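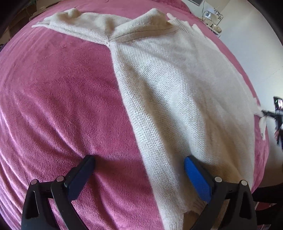
by hemstitch_ohio

Grippers first or arms first? Budget thread, please poke holes in it

Okay, I've been reading this board since spring and I finally have money set aside, so I want to lay out the plan before I spend it badly. The goal is a two-arm setup at home that can fold knitwear. Sweaters, cardigans, the stuff that sags and stretches and never lies the same way twice. I started with hand-held grippers, one per hand, and I'm completely hooked. Folding a sleeve across the back of a sweater with two jaws is so much harder than with ten fingers, and you learn a ton about what the hardware has to do!

Where I am now:

The grippers I have are the Bundar hand-helds, the kind with the swappable pads. I'm working face down on a fleece blanket, sleeves folded over the back first, then the hem up.

What I want to buy, in the order I was going to buy it:

1. Spare pads for the Bundars, $25 a set
2. Wrist mounts and a charging dock, $221 for the bundle
3. A pair of Gurard arms, used if I can find them
4. A proper table from Clidolberg so I can stop working on a bed

My question is mostly about the order. Part of me wants the arms right now, today, because a used pair is listed near me and those don't sit long. The other part says I should get many more hours of folding in by hand so I know which arms I need. What would you do?

----

pulley_and_twine wrote:

Love this. I went through the same thing with bath towels and I'd say hold off on the arms. I bought mine early and they sat under a sheet all winter while I worked out that my pads were too slick. The arms were fine. I had nothing worth running on them.

Your list has the table last. I'd put it second, right behind the pads. You can see in your photo how the blanket curves away at the edges, and once an arm is bolted down somewhere it needs the surface to be the same every single day. Your own hands will forgive a mattress. An arm with a fixed base won't.

----

gantry_goose wrote:

I disagree with the post above, and cheerfully! If there's a used pair of Gurards near you, go look at them tonight. Used prices have only gone one way since I've been here. You can do your hand-held sessions while the arms wait in the closet, and the closet doesn't charge rent.

Also, soft surfaces are good practice. People fold on beds. If the thing can only fold on a Clidolberg table, you've built a machine for Clidolberg tables.

What I'd really ask about is the pads. One of yours is dark navy and the other is bright blue. Are those different materials or only different colors? If you're about to buy spares you want to know which one you like.

----

hemstitch_ohio wrote:

Good eye! Both are the same rubber according to the seller, they come in mixed colors. I thought the bright one gripped better and then swapped them over to check, and it was my stronger hand doing the work the whole time. So I'd be buying whichever is in stock.

And the surface point is a good one from both of you. I do like the fleece because it holds the knit still. On the bare kitchen table the whole sweater comes along when I pull a cuff.

----

pulley_and_twine wrote:

Then put the fleece on the table. Clamp it at the corners. That's what I do and it cost me a thrift store blanket.

gantry_goose, on storing arms in a closet: the Gurards want to be powered up now and then or the joint grease settles and they get jerky. Mine needed a long warmup after their winter off. I'm not saying don't buy used, I'm saying a closet isn't free.

----

gantry_goose wrote:

Fair. I'd still rather own jerky arms than no arms. But fair.

----

lintroller99 wrote:

Coming at this from the planning side (I run the equipment budget for a small garment repair shop, so I get very excited about spreadsheets, sorry in advance).

The thing I'd want to see is a line for wear. Knits eat pads. Wool especially, it polishes the rubber. We go through a set every 200 garments or so on our bench clamps, and a folding gripper slides a lot more than a clamp does. At $25 a set that adds up faster than you'd think, and it's a cost that keeps going after all the fun purchases are done. Put a year of pads in the plan before you put a single arm in it.

Second line I'd add is garments. I can see a little frayed loose edge down at the hem, right by the bright pad. I don't know if it came that way or not, but knits at the hem are where I'd expect trouble, and if you practice on one sweater for months you'll be practicing on a sweater that has changed shape. We keep 12 in rotation for testing and retire them when the ribbing goes slack. Thrift store bin, mixed weights, at least a few with tight cuffs.

----

hemstitch_ohio wrote:

Oh this is SO useful, I had no line for garments at all. The thread at the hem is something I'd been ignoring. I'm adding both rows tonight.

Does pad wear show up as slipping, or do they just look shiny?

----

lintroller99 wrote:

Shiny first, then you notice you're squeezing harder without meaning to. With hands you'll compensate and never realize it. An arm set to a fixed grip will start dropping cuffs.

----

quietservo wrote:

Can I put in a word against the $221 bundle? I have it. The wrist mounts are great, they take the weight off on long evenings and I'd buy them again in a heartbeat. The dock is a box with a cable in it. Sabatier sells mounts on their own that fit the Bundar body with one washer added, and then you charge off any old plug.

The other reason to look at Sabatier is reach. When you're lifting the far cuff, like in your photo, the second gripper ends up a long way from the first. The Sabatier mounts have a longer neck and I don't have to lean so much. My back is a fan.

----

gantry_goose wrote:

I tried the Sabatier neck and hated it, for what it's worth. Longer neck, more wobble. Every tiny shake in my wrist showed up at the tips. Fine for towels, miserable for picking up one layer of ribbing when there are two.

----

quietservo wrote:

Did you tighten the collar? There's a second screw under the cap and the instructions skip it.

----

gantry_goose wrote:

...there's a second screw?

----

quietservo wrote:

Under the cap, yes. Small hex.

----

hemstitch_ohio wrote:

Okay, revised plan, and thank you all, this is the best evening I've had on a forum in ages:

1. Pads, enough for a year
2. A bin of thrift sweaters, mixed cuffs
3. Sabatier mounts, no dock
4. Clidolberg table with a fleece clamped on it
5. Arms

I messaged the person with the used Gurards anyway — just to ask if I can come see them move. No cash in my pocket, I promise.

----

gantry_goose wrote:

Bring cash.

----

pulley_and_twine wrote:

Do not bring cash. Bring a sweater, and ask them to close the gripper on a cuff and hold it for a few minutes. If the joint drifts you'll see it in the knit before you see it in the arm. And get the base plate measurements while you're there, because the Clidolberg tops come in two depths and the shallow one won't take a pair of those side by side.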